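Posted in March by the author | Filed under: Money, Grumbling

Does a loyalty app save you anything?

My grocery store, the Bundmont on the way home from work, has moved all of its good prices into an app. The shelf tag shows two numbers now. The big one is for members and the small one is for people who would like to buy yogurt without making an account.

I held out until January and then signed up, mostly to see whether the savings were real. I kept every receipt for 31 days.

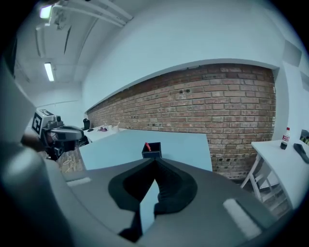

Light blue tabletop, gray gear, black foam pads.

The app says I saved $17. It prints that in green at the bottom of the screen, with a little burst of confetti. But saved compared to what? Half of it came from Etska coffee, which was "marked down" to the price I remember paying last fall. I went through my old receipts and found the same bag, same size, same price, no membership required.

I also earned 1,667 points. Points sound great until you try to spend them. A free loaf of bread takes more than I have, and they expire.

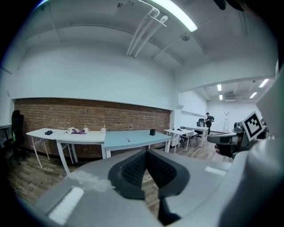 What they get out of it

The privacy policy is long and I read all of it – a bad evening. The store can share what I buy with "partners," a word it never pins down. Two weeks in, I started getting offers for cat litter. I don't have a cat. I did buy a can of tuna.

Meanwhile the Pesonen market across the street has one price on each tag. I priced my usual basket there and it came out a little cheaper, even against the member prices. One basket doesn't prove much, and their produce is hit or miss, so I'm not telling anyone to switch.

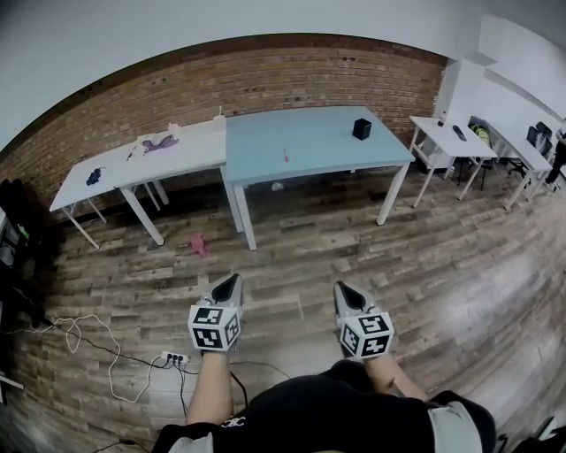
Josa wrote in to say that the gas discount is the only part worth having, and that I should have counted it. Fair enough, but I take the bus. I'd still like to see the pump price next to the station down the road before I believe it.

I'm keeping the app through spring. The notifications are off.

338 shares | 17 comments

Recent posts
The extended warranty on my toaster
Are store brands the same stuff?
I timed the express lane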